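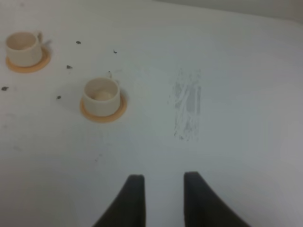 Cream cups and orange-tan saucers on a white tabletop.

Wolano Tableware Library: Frequently Asked Questions

What is the tableware library?
We lend cups, plates, bowls, serving dishes and flatware for parties, meetings and family events. It works like a book library. You reserve a set, pick it up, use it and bring it back.

Who can borrow?
Anyone 18 or older with a Wolano membership card. Businesses can join too, but the card has to be in one person's name, and that person signs for each loan.

How do I get a card?
Bring a photo ID and something with your current address on it, such as a utility bill. Cards are made at the desk while you wait. They expire at the end of every February, no matter when you joined.

How long can I keep a set?
Four days, counting the pickup day. You can renew a loan up to two times if no one else has reserved the same set. Call or email before the due date to renew.

Can I mix patterns?
Yes, within one reservation. Plates and bowls from different patterns may not stack well in the same crate, so ask for a second crate if you need it.

Do cups come with saucers?
Coffee and tea cups do. Mugs don't. Return saucers in the sleeve they came in, even if you didn't use them.

Do I need to wash everything?
Yes. Please return items clean and fully dry. Most of our stoneware can go in a home dishwasher. Anything with a metal rim must be washed by hand, and the crate label will say so. Dirty returns are charged a cleaning fee, which is listed on your loan slip.

What if I break something?
Tell us when you return the crate. Chips count as breakage. We charge the replacement cost of the piece, and no late fee is added while a replacement is being worked out. Please don't glue anything.

Can I put the dishes in the oven or microwave?
Only the baking dishes from the Drodau set are for oven use. For microwaves, check the crate label.

Do you deliver?
No. Crates fit in the back seat of most cars. If you are sending someone else to pick up, give us that person's name when you reserve.

Can I donate dishes?
We take complete sets in good condition. Citlali Lozano handles donations and will want to see photos first. We can't accept single pieces, crystal or nonstick cookware.

I found an extra fork at home. Is it yours?
Our flatware has a small W stamped on the back of the handle. Drop it at the desk any time we're open.

Who do I contact about a large event?
Njoroge Were books all large loans. Ask for him at the desk.

Page last updated 9th April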